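Home | Projects | Team Log | Horo Docs | Contact

Horo hand: ring finger lags on close, wrist view sideways
Ticket opened by me, team Plirer, Sturnoren student robotics club
Status: closed (with one leftover, see bottom)

Okay, writing this up before I forget it all, because I spent most of July on this and I would love for the next person to spend an afternoon instead.

Background for anyone on another team: Horo is what we call our whole setup for the fall demo, meaning the arm, the hand and the pile of scripts on the club laptop. Our task is the cabinet one. The hand goes up to the wooden panel, gets its fingertips lined up near the edge, closes, and backs off. Simple enough on paper! The trouble is that on some runs the ring finger started closing late. The other three would be moving and that one just sat there, then snapped shut to catch up. The log calls it joint 4 and flags it as "target not reached," and then the whole sequence bails out and goes back to start.

First thing I did was pull the numbers. The hand log had 1,904 close commands in it since we last cleared it, and 55 of those had the joint 4 flag. That's not a lot, but they come in clumps, which is what made me think it wasn't just a tired motor. You'd get a whole stretch of clean runs and then five bad ones in a row.

Things I tried, in order:

1. Restarted everything. Clean for a bit, then back.
2. Reseated the hand connector at the wrist. No change.
3. Swapped in the older config from the Patrício folder (the one last year's team left us). Worse! Put it back.
4. Slowed the close speed way down. Flags went away completely, but the task took forever and we'd blow the time limit at the demo.

So speed mattered. After that I went through the wrist camera views with the fingers out at the approach pose, mostly to make sure we were starting from the same place every time.

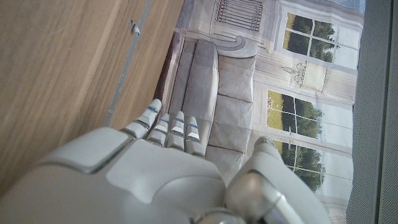
Do you have to rotate the wrist camera view before the script can use it?
Only for people. The script works in the camera's own coordinates, so it doesn't care which way is up, and if you rotate the saved files the calibration won't match anymore. Turn it in the viewer if your neck hurts.

I'm putting that in because I did rotate the saved files, on my second day, and then lost an evening wondering why every approach was off to one side. Don't be me. The originals are in the raw folder and I restored them, so everything you find in there now is fine.

Back to the finger. What finally cracked it was lining up the joint log against the arm log. Every clump of flags started right when the arm was still settling at the end of the approach. The close command went out, the arm controller was still chattering on the same bus, and the message for joint 4 was the last in the packet, so it got dropped and resent. At slow close speed there was time for the resend to land. At full speed there wasn't. I'd been blaming that poor finger for weeks and it was only last in line.

The fix was two small changes. I added a wait so the hand doesn't get a close command until the arm reports it has settled, with a timeout of 1,000 ms so it can't hang. And I moved the hand messages to their own slot so the arm can't crowd them out. Both are in the config file now, with comments.

Then I reran the approach and close at full speed, same panel, same room backdrop, and left the older log alone so we could compare.
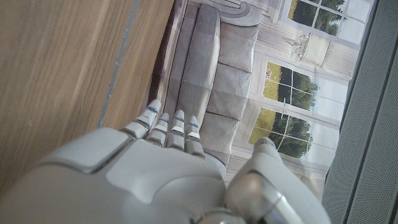
Wrist camera, fingertips by the sofa print on the backdrop, wood panel on the left.

Results: 432 closes at full speed, zero joint 4 flags. I kept waiting for one to show up and ruin my evening and it didn't. The added wait costs us a little on each run but we're still well under the limit, so I'm happy.

Leftover: the timeout message prints the wrong joint name (it says "thumb" for everything). It's cosmetic, I know where it is, and I'll open a separate ticket for it. Please don't go checking the thumb if you see it.

Closing this one.

Comments (3)

gearbag: We had the same clumping on our arm last spring and ended up just running slow. Going to try the settle wait tonight, thank you!!

plirer_build: Can you say which config file? There are two with almost the same name in the Horo folder.

ticket author: Oh, good catch — it's the one without "old" in the name. I'll move the other one into the archive so it stops tripping people up.

Contact the club desk | © Sturnoren Student Robotics | Back to top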